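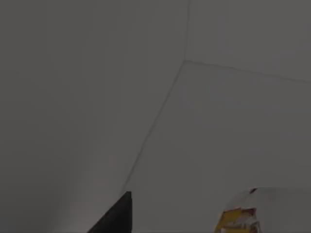
Shop Automation Group, Nulleck

Home Groups Visits Tools Contact

June. Posted by the group secretary

We visited the open lab at Gralska to see how far machines have come with ordinary stockroom and kitchen chores. The part of most use to us was the simulation bench, where the picking software is run against a rendered enclosure before any hardware is powered.

The enclosure is as plain as it can be made: gray planes meeting at a corner, even light, no hard shadows. A dark tapered gripper finger comes in from the bottom of the view, with a packaged item off to its right. The printing on the package is yellow with red, orange and white patches, and no word on it can be made out at that range. Staff said the software works from shape and color and does not attempt to read labels.

The chore under test is shelf clearing. One item is to be picked up, turned label out and set down in a tray. The planner, called Raju, is given 30 seconds per item. Over the 124 simulated runs in the log we were shown, most failures came at the approach, when the item lay close to a wall and the fingers could not open fully. Soft packs failed more often than rigid boxes. The contact model treats a pack as a single body with a fixed outline, so a grip that passes in simulation may slip on the real bag.

The second stop was Stallside, the mock shop floor. It has 2 aisles and a stock of about 800 items. Restocking of rigid cartons ran without help during our visit. Mixed bins were still sorted by hand, as were refrigerated goods and anything in film.

For household work the lab makes no claim yet. Putting groceries away adds doors, deep cabinets and poor light, and none of these is in the current model. Doors are next on the work list.

For our own shop, carton restocking looks worth a trial. Bagged parts should stay with the bench crew for now. The lab will send its gripper clearance tables, and we will check them against the bin sizes in the back store before the next meeting.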